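Hanging Space in a Shared Room: Project Report

Introduction

Our project was about clothes storage in small student rooms. The rooms in Prenier House have no built-in closets. Most people keep clothes in drawers or on the back of a chair, and things get creased or lost. We wanted to find out if a plain rail and a set of hangers would be enough for one person, and what kinds of clothing do badly on a hanger.

We worked in pairs. Our pair had the rail and the light clothing. The other pair looked at drawers and folding, and their results are in a separate report.

The rail

We looked at two ways to hold up a rail. The first was a tension rod from Vultow, which presses against both walls of an alcove. The second was a free-standing rail. The tension rod was cheaper, but it needs two solid walls facing each other, and only a few rooms in Prenier House have that. We dropped it from the plan in May.

For the try-out space we used a black rail with white plastic hangers and put black cloth up behind it. Against a dark background it is easier to judge how a garment hangs and where the hem ends up. The cloth is held with small black clips along the top.

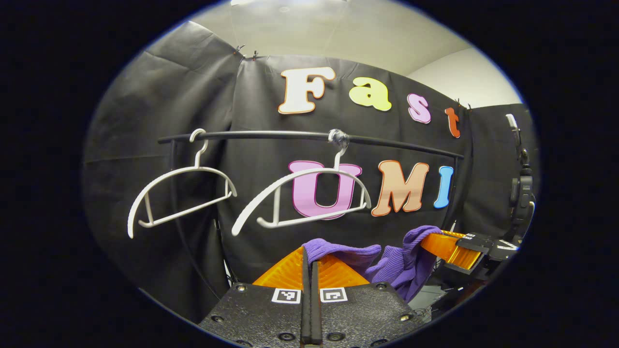

Berchtold House tried rails two years ago and wrote back to us that the rail itself was never their trouble, it was people buying thick hangers and running out of room by the middle of the term. They told us to settle on one type of hanger before anything else.

We took that advice and kept to thin plastic hangers for the rest of the work. They have a flat bar across the bottom, so pants can go over the bar and a shirt can go on top. Wooden hangers looked better but took up much more of the rail.

Clothing list

We made a list of 36 items that one student might own in the warmer half of the year. We sorted it by what we would hang and what we would fold. Shirts, dresses and a light jacket went on the hanging list. Jeans, underwear and gym clothes went on the folding list. Knits and mesh tops were harder to place. They slide off thin hangers, and the shoulders can stretch if they stay up for weeks.

Handling thin fabric

How a light garment is picked up makes a difference to how well it goes on the hanger. If it is taken by one edge, the rest bunches up underneath and has to be shaken out. Taking it at the shoulder seam works better. The purple garment is a good case of a soft fabric that gathers into a fold as soon as it is pinched.

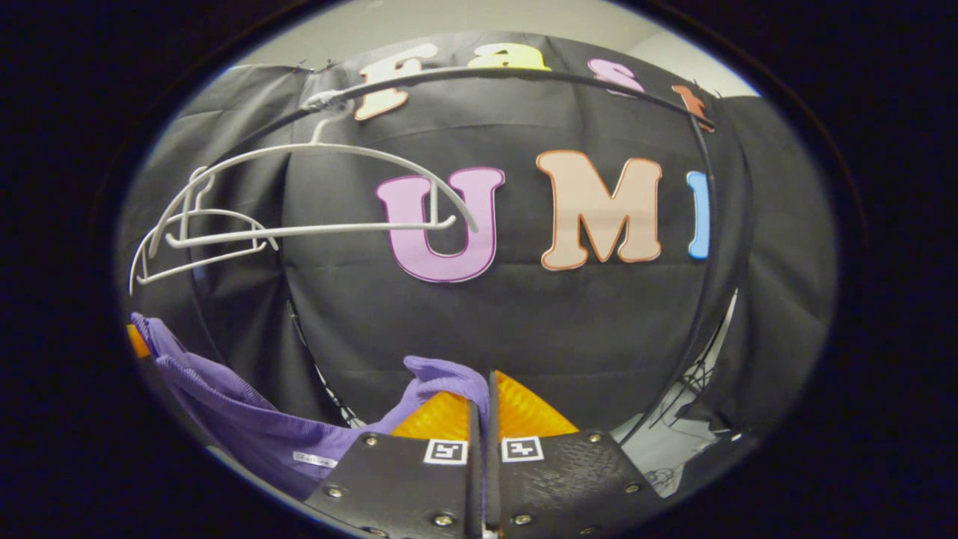

For tops like this we ended up recommending folding over the bottom bar of the hanger instead of hanging from the shoulders. It takes 15 seconds longer per item, and it leaves no bumps at the shoulders. Buttoned shirts do not need it.

What we would change

We did not test heavy coats. A free-standing rail from Kostivon is sold with a wider base, and we would like to try it with winter clothing. We would also keep the folding list next to the rail, as we kept having to walk back to the desk to check it.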